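Gurstead Opens Second Round of Small Grants for Neighborhood Groups

GURSTEAD, February 27, 2023 – The Gurstead Community Fund is taking applications for its second round of small grants.

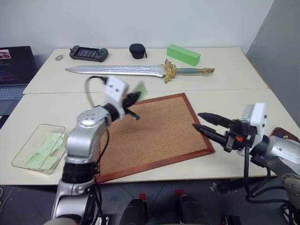
Groups in Gurstead and Karkby can ask for up to $1000 for projects that start this year. The first round closed in December and drew 406 applications, more than 100 of them from Karkby.

Grants cover supplies, printing and room rental. They do not cover wages or travel. Groups turned down in the first round may apply again – a new form is required.

Forms are available at the Brornorport branch library and at the fund's office on Swai Street.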